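Perham league vote: is anyone running against the current chair?

slipcatch12
Does anybody know if there's a second name on the ballot for the Perham cricket league? I got the notice for the November meeting and it lists one candidate for chair, the same one we've had for 9 years. I like the guy fine but I'd love to hear a plan for the Tola ground before I raise my hand.

rurnus_seamer
One name so far. Nominations stay open till the meeting starts, so you could still get somebody in. And come on, he did get us the new nets at Wuisan!

slipcatch12
The nets are great, I use them every week. But Tola has 8 junior teams sharing one square and the outfield floods if you spill a drink on it.

legbyelarry
I'm with slipcatch. We've got $1,829 sitting in the ground fund and I've been hearing "next season" since my kid was in the under-12s (she drives now).
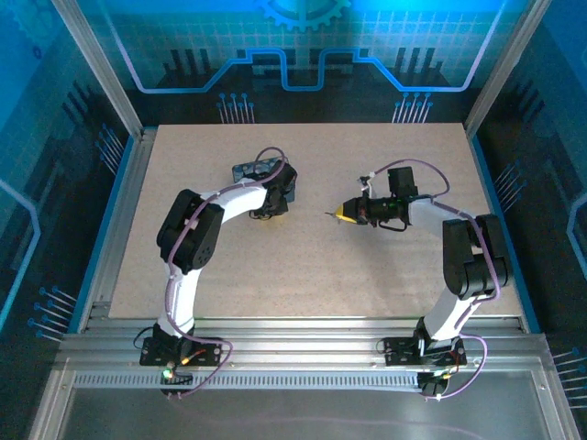
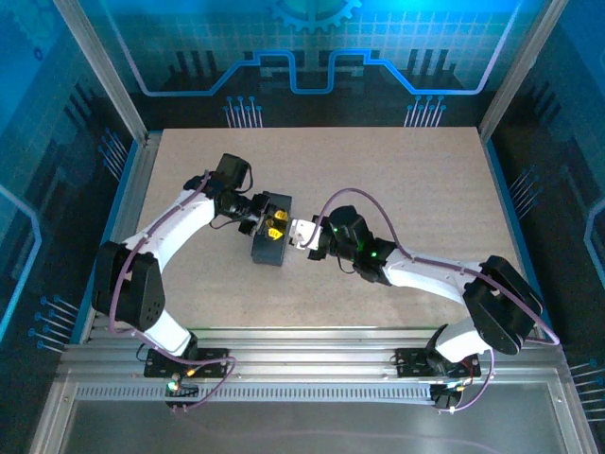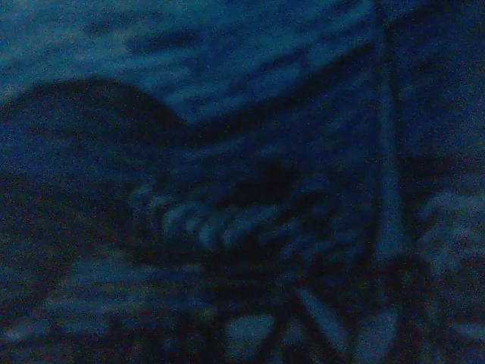 rurnus_seamer
Larry, that money won't even pay for the drain survey. I went to the last meeting and he explained the whole thing, they want to save up and do it once. You guys should show up sometime.

legbyelarry
I did show up! I left before the any other business part, my bad. Still think they could fix the low corner by the sight screen first.

thirdmanup
Can Rurnus vote this time? We only joined in spring and our secretary says each club gets one vote, but the notice says "full members."

slipcatch12
Pretty sure you count as full once your dues are in. Email the league and get it in writing, doors are at 7 pm and they won't want to argue it then.

thirdmanup
Will do, thanks. Dues are paid so we should be good.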